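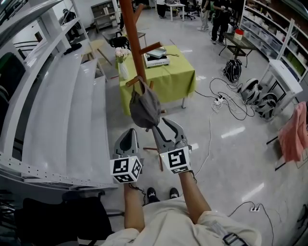 The Futville site wrote to us in October that one pair of their hand-held grippers records well in the morning and then loses position after lunch, and they asked if the pair must be sent back. In most cases it does not need to be sent. We collected the questions of this type on one page, and we will add to it when new ones arrive.

Which pair does this page cover?

It covers the Clulo hand-held pair, left and right, with a marker cube on each gripper. The wrist tether and the chest strap are included in the set. If your grippers have the older flat marker plate, please use the old page, as the screws and the offsets are different.

How do I clean the marker cubes?

Use a dry microfiber cloth first. If there are fingerprints, put a little water on the cloth and wipe each printed face in one direction. Do not use alcohol. It makes the black ink shiny, and a shiny marker is read as gray when it stands under a ceiling lamp.

A face of the cube is scratched. Is it still good?

Look at the corners of the black pattern. A scratch in the middle of a black area usually does no harm. A scratch that crosses a corner, or a lifted edge of the print, means the face must be changed. Order a new set of faces from Panasiuk, part 305. Please change all faces of the cube together and run the calibration after it.

How often must I calibrate?

After every 30 hours of recording, and also each time when the cube was removed, the gripper was dropped, or a finger was changed. If you are not sure whether the gripper was dropped, calibrate.

What are the steps of calibration?

1. Close the recording program and open Holimier in service mode.
2. Put on the head camera and tighten it as you would for a normal session.
3. Hold the left gripper in front of you so that the cube is in view, and keep it still until the tone.
4. Open the jaws fully, close them fully, and wait for the second tone.
5. Repeat with the right gripper.
6. Save. The program writes the new values only after you press Save, and many people forget this.

Holimier gives a score at the end. 67 or higher is accepted. With a lower score, clean the cubes and try once more before you change any part.

The cube is clean but tracking is lost near the floor or near a window. Why?

Very often it is reflection. A polished floor gives bright streaks from the ceiling lights, and when a streak is behind the cube, the camera lowers its exposure and the white border of the marker becomes dark. Switch off the lamp row that makes the streak, or turn the task stand a quarter turn. A mat also helps, but tape down its edges.

The jaws slip on soft things such as caps or scarves. Should I tighten the spring?

Please check the pads before the spring. Cloth leaves lint on the pads and after some sessions they hold less. Remove the lint with adhesive tape, then wash the pads with water and let them dry. If a hat still slides when you lift it from a coat rack hook, replace the pads. A spring that is too tight will tire the operator and it bends the finger with time.

What does error 1092 mean?

The program sees a cube on the left where it expects the right one. Usually the two grippers were swapped after cleaning. Change hands and restart the session. If the error stays, the cubes themselves were exchanged, and you have to put them back and calibrate both sides.

How should the cables in the room be laid?

Keep power strips and cables away from the path of the operator, who looks at the hands and not at the feet. Run them along the wall where possible. Where a cable must cross the walking area, use a flat cover.

Can I open the gripper housing by myself?

You may remove the pads, the fingers and the cube. For the hinge and everything behind it, write to the service desk with the serial number and the last calibration file.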